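Search this site
Type and press Enter

Clomura Web Team
Minutes of the monthly search and content meeting, October

Started 9:30 a.m. in the small meeting room, with the Gresa office joining by phone. Vidar Granström chaired. Apologies had come in from the print side, who sent notes by email.

1. Minutes of the last meeting

Accepted with one correction. Under item 4, the redirects were for the old catalog pages and not the old support pages. The support pages are still live and should stay that way until the new ones are approved.

2. Move of the Trivisier pages

Trivisier has been running on its own domain since before Clomura took it over. The plan is to move it into a folder on the main site. The crawl found 2,268 URLs, and 623 of them have at least one link from another site. Those will each get a one-to-one redirect. The rest will be handled by pattern where the new address can be worked out from the old one, and sent to the closest category page where it can't.

Gresa asked if everything without a clear match could go to the home page. Vidar was against this. Visitors arriving from an old link would have no idea where they were, and search engines are likely to treat those redirects as missing pages anyway. Agreed: where there is no reasonable match, the old page returns a 410.

The old domain will be renewed for five years. Finance has approved the cost.

There was some discussion of timing. Sales would like the move done before the winter price list goes out. The developers want two clear weeks with no template changes on either side of it. Left with Vidar to settle with sales.

Action: Gresa to send the full redirect map as a spreadsheet, with old address, new address and a notes column.
Action: Developers to test the map on staging and list any chains or loops.

3. Duplicate listings

Baysal, the agency that looks after our local listings, sent a report before the meeting. Thirteen branches have more than one listing, mostly left over from when the phone numbers changed. Two of the duplicates have reviews on them that the branches would like to keep. Baysal thinks these can be merged but can't promise it.

Opening hours were wrong on several listings. The branches change their own hours and don't always tell the web team. It was agreed that the branch page on our site is the master copy, and Baysal will take hours from there once a week.

Action: Baysal to start the merge requests, beginning with the two that have reviews.
Action: Vidar to write to branch managers about how to update hours.

4. Page speed on the product pages

The slow part is still the first load on phones. The large banner at the top is being served at desktop size to everyone. The developers have a fix ready – it was held back during the last template change and then forgotten. It will go out with the next release.

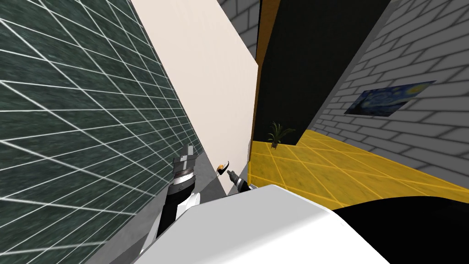

The chat widget also loads before the page content. Support would rather not lose it, and the team didn't ask them to. It will be set to load after the main content, and support will be told the date so they can watch for a drop in chats.

Lazy loading was turned on for the product galleries last month. One side effect is that the first gallery item is now lazy loaded too, which slows it down. To be switched off for the first item only.

Action: Developers to include both changes in the next release and rerun the tests on the same set of pages.

5. Title tags

Nearly all category titles now follow the agreed pattern. The exceptions are in the spare parts section, where the part number pushes the title too long. Gresa suggested dropping the company name from those. Agreed as a trial, for spare parts only.

6. Any other business

Access to the analytics account needs cleaning up. Several people on the user list have left the company. Vidar will go through it and check with managers before removing anyone.

The print team asked by email for short web addresses for the trade catalog. Put on the agenda for next time.

Closed at 10:50 a.m. Next meeting at the usual time, same room.

We use cookies to improve your experience on this site. Accept | Manage settings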